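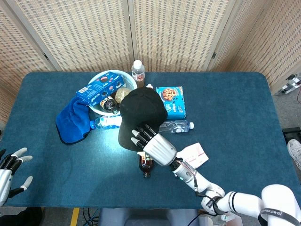 Review: Sistov Remote Teaching Kit
January 18, 2019

The Sistov kit allows an operator to guide a two-armed robot by remote control and to record each attempt for training. Our centre assessed it over 40 sessions of tabletop sorting, using bottles, boxed cookies, a basin, a towel and a baseball cap.

Hand control is the kit's strongest feature. New operators required 30 minutes of practice before their recordings met our standard. Soft items were harder – the cap and the towel called for a slower approach than any of the bottles.

The playback software is less satisfactory. Recordings cannot be trimmed, and a poor start means repeating the whole task. The manual devotes 13 pages to setup and very little to labelling.

Recommended for teaching labs with a dedicated operator.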